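Filed under: Owner Support > Brevura wagon > Electrical
2 shares | 4 comments

Battery drain after overnight parking, dealer service passed to new parts supplier – troubleshooting log

Status: closed, watching
Opened: Mon 4 April

Problem as reported

Brevura wagon, bought used from the Brenthorpe dealer before the brand changed hands. Car will not start after standing for two nights. Dash lights come on dim, starter clicks once. Starts right away with a jump pack and runs fine for the rest of the day. No warning lights. The battery was replaced in March by the dealer and tested good at the time.

The dealer has since dropped the brand. Mornmont took over warranty work and parts when the maker was sold, but the old service records did not come across with the customer accounts. Mornmont support asked for a drain test before they would open a claim, so I did one at home and logged it.

Step one – battery and charging

Charged the battery overnight off the car. It held its charge on the bench for two days with nothing connected. Put it back in and checked the charging voltage with the engine running, first with everything off, then with headlights and blower on. Both readings were inside the range in the owner's manual. Battery and alternator ruled out for now.

Step two – drain test

Meter in series with the negative cable. Hood open, hood latch closed with a screwdriver so the car thinks it is shut. Doors locked, key left inside the house. The manual says the car needs up to 80 minutes to go fully to sleep, so I left it alone for that long before taking a reading.

Reading after sleep: 191 milliamps. The Mornmont support sheet gives 50 as the upper limit for this model, so there is a real drain and it is well over.

Step three – pulling fuses

Pulled the cabin fuses one at a time with the meter still connected. No change on the radio, interior lights, seat heaters or power outlets. Pulling the tailgate fuse dropped the reading to well under the limit. Put it back in and the drain came back after the car went to sleep again. Repeated this twice, same result both times.

Note for anyone doing the same test: opening a door to get at the fuse box wakes the car up and you have to start the wait over. I lowered the driver's window before locking and reached in.

Step four – tailgate

The tailgate circuit feeds the latch, the soft-close motor and the small control module behind the left trim panel. Unplugged the soft-close motor first, no change. Unplugged the module and the drain was gone.

The module is made by Nông and carries a part number that ends in the letter B. The parts list on the Mornmont site only shows the version ending in D. I asked support if the two can be swapped. First answer was yes. Second answer, from a different agent, was that D needs a software update which only a Mornmont service point can load. I asked them to put that in the ticket and they did.

Left the module unplugged for the rest of the week. Car started every morning. The tailgate still opens and closes by hand, but there is no soft close and the dash shows a tailgate message at every start.

Step five – claim

Sent in the readings, the part number and a copy of the battery receipt. Claim was turned down at first because the account showed no service history. I sent scans of the stamped book and it went back to review. Accepted nine days later. Module ordered, software update booked at the Brenthorpe service point, which is now in a different building behind the old showroom.

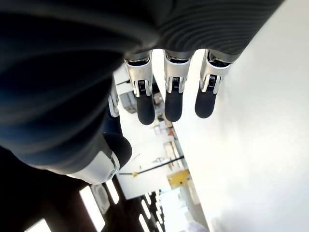
Mornmont support wrote back on the ticket that the B module can stay awake if the latch switch reports the tailgate as open, and that the switch should be checked at the same visit so the new module does not end up doing the same thing. They also said owners with old dealer records should upload the service book before filing a claim.

Step six – after the repair

New module fitted and updated. Latch switch tested and left in place. Repeated the drain test at home with the same meter and the same wait. Reading was well under the limit. Soft close works, dash message gone.

Car has since stood for four nights and started normally. I am leaving the ticket closed but will add to it if the drain comes back.

Comments (4)

tailgate_tom
Same fault on mine, same B part. I have been pulling the fuse every night. Will try the claim.

Wagonline
Did they charge you for the update? I was quoted for it separately.

Original poster
No charge, it was on the same claim as the module. Ask them to list both on one job number.

k_ridley
My service book has two stamps missing from the old dealer. Uploaded it anyway, still waiting.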